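# Capítulo 7. Ensayo comparativo de pinzas en entornos domésticos

La hoja de características de una pinza suele indicar fuerza de cierre, carrera y masa. Ninguno de esos valores permite predecir por sí solo el resultado de una toma sobre vajilla o cubiertos. En este capítulo se desarrolla un procedimiento de ensayo para efectores de dos dedos, basado en la campaña Pomare, que Bevan Pryor y Ashton Baxter llevaron a cabo en agosto sobre una encimera de cocina alicatada.

La campaña comparó dos controladores, Grurnov y Stirkia, con el mismo brazo y la misma pinza. El primero regula la posición de los dedos; el segundo cierra un lazo de fuerza a partir de la corriente del motor. Se registraron 109 intentos de toma por controlador.
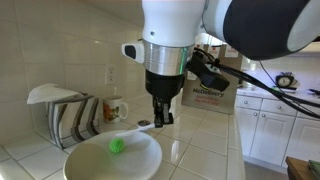
La variable principal es la tasa de éxito, definida como la fracción de intentos en los que el objeto se eleva 52 mm y se mantiene sujeto hasta la orden de apertura. Como variables secundarias se anotan el tiempo de ciclo y el error lateral de aproximación. Un intento abortado por el supervisor de seguridad se contabiliza como fallo.

Los objetos delgados merecen un tratamiento aparte. Un cuchillo de plástico apoyado en un plato ofrece muy poca altura útil, de modo que el error vertical admisible es menor que el de una pelota de goma colocada en el mismo plato.

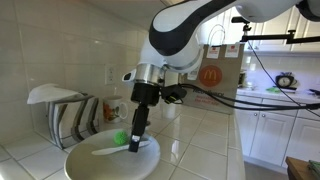

Por este motivo, la calibración entre cámara y efector debe repetirse al inicio de cada serie y tras cualquier cambio de dedos. El residuo se expresa en milímetros y se adjunta a la tabla de resultados.

## 7.1 Cámara de muñeca y oclusión

Una cámara montada en la muñeca conserva una relación geométrica fija con el cuerpo de la pinza, pero los eslabones ocupan parte de su campo visual. En un cuenco blanco sobre azulejo blanco se suma el bajo contraste entre borde y fondo.
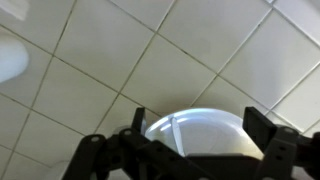 El programa de adquisición, denominado Worker, almacena las imágenes junto con la posición articular y la consigna de apertura. El conjunto completo supera las 3,000 secuencias, de las cuales 26 se reservaron para ajustar los umbrales de detección del borde. Estas últimas no intervienen en la comparación.

Conviene distinguir la oclusión estructural, debida a los eslabones, de la oclusión por carga, debida al propio objeto sujeto. La primera puede enmascararse a partir de la apertura medida. La segunda depende de la pieza y del punto de agarre.
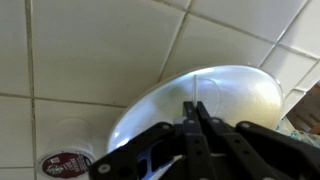
## 7.2 Definición de la máscara de la pinza

Sea *q* la apertura medida de los dedos y *M(q)* el conjunto de píxeles ocupados por el mecanismo. La máscara se obtiene sin carga, en pasos uniformes de *q*, y se interpola entre posiciones contiguas.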